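Rimbridge Scholars Fund: where we are at the halfway point

Hi all, and thanks for letting me send this in my own words instead of the grid. I'll still fill in the grid for October, promise.

The big number first. We've now made 213 awards out of the 600 we said we'd make over the two years, so we're behind where I wanted to be, and I'd like to be upfront about that. Most of the gap is in the first-generation awards. Students start the application just fine (we had a great turnout at the spring campus evenings!) and then they hit the family income page and stop. We counted 78 applications sitting half-finished on that one page. Once I saw that, I called a bunch of those students myself, and nearly all of them said the same thing: they didn't know which tax form we wanted, and they didn't want to ask a parent twice.

So we rewrote the page. It now asks for one document, says exactly where to find it, and lets you save and come back. Multomia, who run the application site for us, turned it around fast and didn't charge for the second round of edits — I'd put that in the win column. The older Jurnetti login is still there for returning students, and it's still clunky, and I'm still getting emails about it.
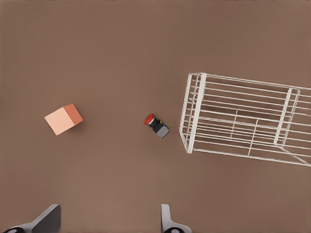 Archana Rawat read a draft of this and thinks I'm being too easy on us about the deadline. Her point is that we closed applications right in the middle of Ramadan, with two of our info sessions at 6 p.m., and then wondered why some of our regular high schools sent hardly anyone. She'd like next year's calendar checked against religious holidays before anything gets printed. I agree with her, and I've already moved the evening sessions to lunch periods at the schools that asked.

On money, we're a little under budget because fewer awards have gone out, and I'd love to carry that over — please don't take it back! What I'm asking for is permission to spend part of it on 15 paid student mentors, who'd sit with applicants at their own schools and get them through the forms. We tried it with four mentors at Rimbridge this term and the kids liked having somebody close to their own age to ask.

If you can let me know about the carryover before the winter break, I can start hiring right when classes come back.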